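Notes from the Spelling Table

The Fumberg Spelling Society has met in one form or another since 1838, when a schoolmaster and two brothers from the feed store got into an argument over the word "gauge." The minutes don't say who won. They do say that a window had to be paid for.

We are calmer these days. The February meeting drew 66 people, a fine crowd for a night when the parking lot had not been plowed, and the kitchen ran out of coffee before the second round. Tea was offered. Tea was declined.

The topic was names, and specifically whether the names of local places ought to be allowed in the spring bee. Vaughan Lowther spoke in favor. His case was that anyone who has lived here a full winter should be able to spell Bostard Road, given how often it turns up on the closings list. The case against came mostly from people who live on Bostard Road and have been spelling it with one R for years. The sign at the north end agrees with them. The sign at the south end does not, and the county has been told.

From there it went to Kairys Pond, which has an S that comes and goes depending on which map you own, and then to Jaltaven, where the trouble is less the spelling than getting two people to say it the same way. A member who was born in Jaltaven gave her version. Her sister, also born in Jaltaven, gave a different one. We broke for pie.

After the break there was a motion to allow place names in the adult round only, with both spellings of Bostard accepted until the county makes up its mind. It passed by 12 votes, a landslide by our standards. The motion to replace the bell was tabled again. The bell still sounds like a spoon hitting a radiator, and anyone who misses a word will go on hearing it that way.

A few things for the spring bee. Sign-up sheets are at the library desk and at the hardware store, next to the paint chips. Children's rounds start at 2 and the adults go on when the children are done, or when the children are tired of it, whichever happens first. The word list is the same as last year's with the addition of "mezzanine," "rhubarb" and, by popular demand, "gauge." Please do not bring your own dictionary. We had three at the last bee and they didn't agree.

Anyone with a spare folding table should leave a message at the library. Pie is also welcome and does not need to be spelled.
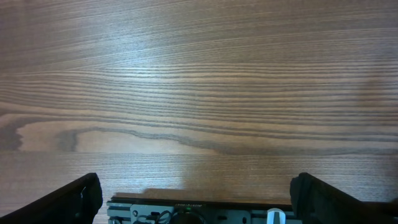
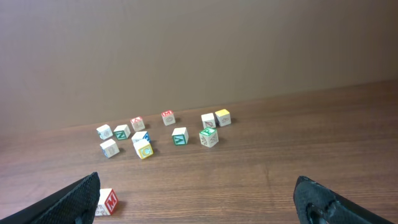

Tabletop, and letter blocks with a green Z among them.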